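The Letter for Dalside

1. The translation

My aunt Firouzeh Rezaei kept the letter in a tin of sugar for 13 years, and in September she asked me to translate it.

I was not the best person for this work. I left the country when I was small, and my reading in our language is slow, like the reading of a child who moves one finger under the line. But my aunt did not want a stranger. She lived above the Kazemi bakery in Undville, in two rooms which smelled of bread until noon and of nothing after, and she put the tin in front of me together with a glass of tea.

"You will write it in English," she said. "Clean English. Then I will send it to him."

"To who?"

"To Olley. In Dalside."

I knew the name only from one photograph. He was a tall man with a bicycle. In the family people said that he had taught my aunt to swim, and after this sentence they always changed the subject.

The letter had four pages, written on both sides, and the sugar had made them a little stiff. I took them home on the bus inside a magazine.
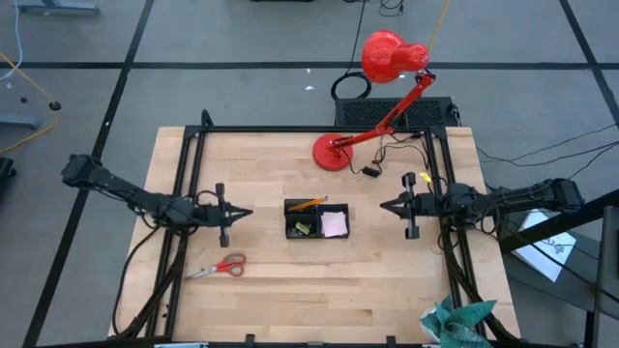 The first page took me three evenings. My aunt wrote in long sentences, without stopping, and in the middle of one sentence she could go from the price of onions to the death of her mother and come back again. I wanted a plain place to work, with nothing soft in it, a table like that one, pale wood in narrow strips and a tray in the middle, where a person could lay four pages side by side and see them all. I had only my kitchen counter. I kept page two on top of the bread box and page three on the refrigerator, and I walked between them. When I did not know a word, I wrote it on my hand and called my aunt in the morning.

"What is this word, the one for the color of the river?"

"Which river?"

"On the second page. You are sitting on the wall with him."

There was a silence on the telephone. I could hear the bakery below her, the trays going in.

"It is not a color," she said. "It is how the river is before rain. You don't have it in English. Write gray."

I wrote gray. It was wrong, and I felt bad for the whole day.

2. What the letter said

She had written it in one night, after his last visit. He had asked her to come to Dalside and live in his house, and she had told him she must think. He took the night train. She thought until five in the morning, and the answer she wrote was yes.

It did not say yes in one word. It said that she would bring the blue pot. It said that he must repair the window on the north side, because she was always cold there, and that she wanted 20 days to say goodbye to people in the correct way. It said that she was not young and would not become easier. On the last page she asked him if his neighbors were the kind who look over the fence.

I put down my pen. I had believed that I was translating a goodbye.

On Saturday I went to Undville with the English pages in a folder. My aunt had washed her hair and was sitting near the window with a towel on her shoulders.

"Why did you not send it?" I asked.

"I had no stamp."

"Auntie."

"I had no stamp, and the next day it was raining, and the day after this your uncle fell from the ladder and I had to cook for his children. Then it was a week. After a week, you can't send such a letter. He will see the date and ask what you were doing all this time."

"And now?"

"Now it is so late that he can't ask."

She put on her glasses and read my pages slowly, with her lips moving. At the river she stopped. She took a pencil from the drawer and made a very small line under the word gray, like a teacher, but she did not write another word there. She turned the pencil around, looked at the eraser for some time, and then left the line where it was.

"You made me more polite," she said.

"I can change it."

"No. Let him have a surprise."

She sent me down to the bakery for an envelope. When I came back she had put the old pages and the new pages together, and also something else, folded very small, which she did not show me. The post office was open until one o'clock. We walked there slowly. It is only 300 steps from her door, she said, she knew this from the time when she used to go and come back.
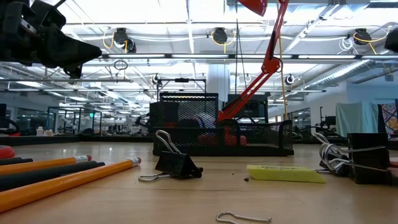

3. The answer

It arrived after 47 days. I know the number from my aunt, who told me on the telephone before she told me anything else.

The envelope was thin. She made me come and sit down, and she made the tea, and she cut it open with the bread knife. Inside was one sheet of lined paper, and his handwriting went downhill to the right.

He wrote that he was in good health except for the knee. He wrote that the bicycle had been stolen and he had bought another one, not as good. There was a paragraph about the neighbors. One family looked over the fence, and the other family was deaf and kept geese.

At the bottom he had written: The north window was repaired the same winter. I did not know why I was doing it.

My aunt read this line aloud twice, the second time in our language. Then she stood up on the chair, although I told her not to, and began to look on top of the cupboard for the blue pot.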